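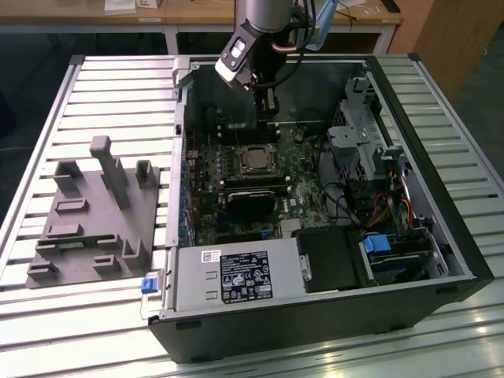
Pultine Service Center
Bench Area Safety Inspection Checklist
Inspection date: January 28, 2026
Area: Room 38, computer repair and parts recovery
Result: Passed with comments

Section A. Exits and walkways
A1. Exit doors open freely from the inside: Yes
A2. Walkways clear to full marked width: No
Comment: Flattened cartons were stacked against the Thiele storage racks and extended past the floor line. Staff moved them during the inspection. Cartons are to go to the loading dock at the end of each shift.
A3. Exit signs lit: Yes

Section B. Fire protection
B1. Extinguishers mounted, tagged and within reach: Yes
B2. Smoke detectors tested: Yes
B3. No storage within the marked clearance below sprinkler heads: Yes
Comment: Corrected after the October inspection. No further action.

Section C. Electrical
C1. Cords and plugs free of damage: No
Comment: Three extension cords had cracked jackets. All were tagged and removed from use. Replacements have been requested from Grelis.
C2. Power strips not connected to one another: Yes
C3. Equipment unplugged before covers are removed: Yes
C4. Power supply units kept closed by bench staff: Yes 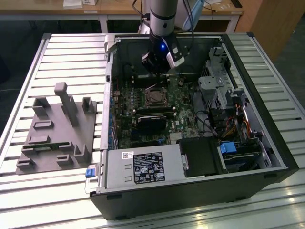
Comment: The written rule for C4 is posted at the entrance only. A second copy should be placed by the parts counter.
C5. Grounding points tested and logged: Yes
Comment: The log for the Kilico tester is missing four entries. The readings on file are within limits.

Section D. Housekeeping and first aid
D1. Used batteries held in a labeled, covered bin: Yes
D2. First aid kit stocked: No
Comment: Eyewash bottles are past their expiration date. Replace before the next shift.
D3. Ladders stored upright and secured: Not applicable

Open items: C1, C4 posting, C5 log, D2
Open items must be closed within three weeks. Return the signed form to the Facilities Office.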